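Hukow Hall: Furniture and Floor Safety Check
Checked Sep 2, 2026. Next check due in April.

Another good round! The building is in lovely shape and most of the list was a pleasure to tick.
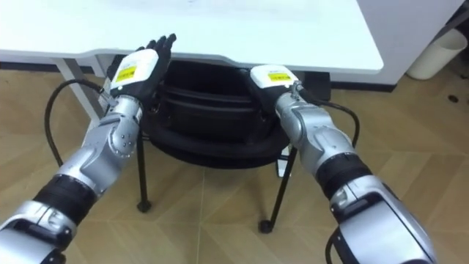
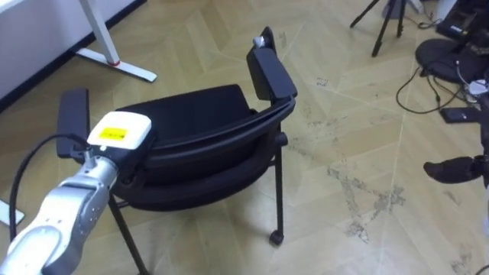 1. Exits and hallways
Front doors open fully: OK
Back hallway clear: OK. Big improvement, the folding screens have finally gone to storage.
Exit signs lit: OK
Maximum 200 people notice posted: OK, but the colour has faded. Please reprint.

2. Floors
Trip edges: one lifted strip at the kitchen doorway, taped for now.
Mats lie flat: OK

3. Seating
Stacks no higher than my shoulder: OK
Loose screws: 11 chairs tightened on the spot, all nice and solid now.
Cracked feet: two chairs tagged and pulled from use.

4. Kitchen
Fire blanket on its hook: OK
Extinguisher 684: gauge in the green, tag current.
Kettle cord: frayed near the plug. Replace before the Runow supper, please.

5. First aid
Kit sealed and stocked: short on burn dressings, otherwise great.
Eye wash in date: OK

6. Outside
Ramp handrail firm: OK, and the new grip tape is fantastic in the rain.
Light over bin area: flickers. Job 115 logged with Altora.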